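Drasar Table Linen Project
Progress report to the Esier Fund
Prepared by Mark Anthony Ocampo, 17/07/2020

1. Summary

The grant of $2,000 was awarded in February to cover materials and trial work on a printed table covering for craft and sewing rooms. The covering is a plain light green cloth with a white grid, meant to stay on the table all day and give people straight lines to lay things out against. Most of the work planned for the first half is done. Two items are behind, and both are explained in section 4.

2. Work done since the last report

The grid artwork was redrawn. The first version had heavier lines, and people who tried it at the Brurkley room told us the lines drew the eye away from the fabric they were cutting. The new lines are thinner. We also dropped the numbers that ran down one side, as they were upside down for anyone sitting across the table.

Drakos printed the new artwork on their regular cloth. We received 14 pieces. One had a crooked print along the short side and was sent back. The replacement has arrived and is fine.

The color was settled. We had looked at a gray, a dark blue and a sage green. White thread and pale paper both got lost on the gray. The blue was good for contrast but showed lint badly, and two of the sewing groups said they would not want it at home. The green was accepted by everyone who was asked.

3. How the cloth behaves on the table

The cloth was laid on the table against the wall and used for ordinary jobs: folding, sorting small parts, laying out paper shapes and pinning. The aim was to find out whether the lines stay true enough to be useful when the cloth has not been pulled tight.
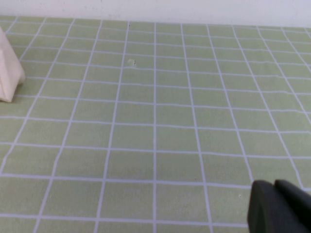 Small ripples do not matter much for folding and sorting. People line things up with the nearest line and carry on. For measuring they do matter. Over a long run of cells the error adds up, and we would not advise anyone to cut from the grid alone. The leaflet that goes out with the cloth will say so.

Small items can be hard to spot if they are close to white and land near a line. Buttons and beads were the usual trouble. We tried a slightly darker green on a sample strip, and it helped a little, but the groups preferred the lighter shade. We are keeping the lighter one.

The cloth creeps on a smooth table top if it is leaned on from one side. Clips on the front edge fixed this. We also tried a rubber underlay, which held well but made the cloth awkward to roll up, so it has been left out.

Washing has gone well. The test piece has been through the machine 41 times on a warm setting. The print has faded slightly along the fold lines and nowhere else. Shrinkage was small and even in both directions.

4. Items behind schedule

The hemmed edge is not final. The present hem curls after washing, and Drakos has offered a flat bound edge at extra cost. A sample has been asked for and has not come yet.

The comment forms are also late. We sent out 112 and planned to have them all back before this report. The Brurkley room was closed for part of the spring, and many of the forms are still there. We have asked for them to be mailed to us.

5. Spending

Spending is within the grant. Cloth and printing took the largest share, followed by postage and the sample strips. No money has been moved between budget lines. If the bound edge is chosen, we expect to pay for it from the amount set aside for a second print run, and we would ask for your agreement in writing before doing so.

6. Next steps

Choose the edge finish once the sample is in.
Collect the remaining forms and enter the comments.
Finish the care leaflet, with the note on measuring.
Send one finished cloth to the Fund office for your own use.

The receipts are attached in a separate file. Please let me know if you need the printing invoice broken down any further.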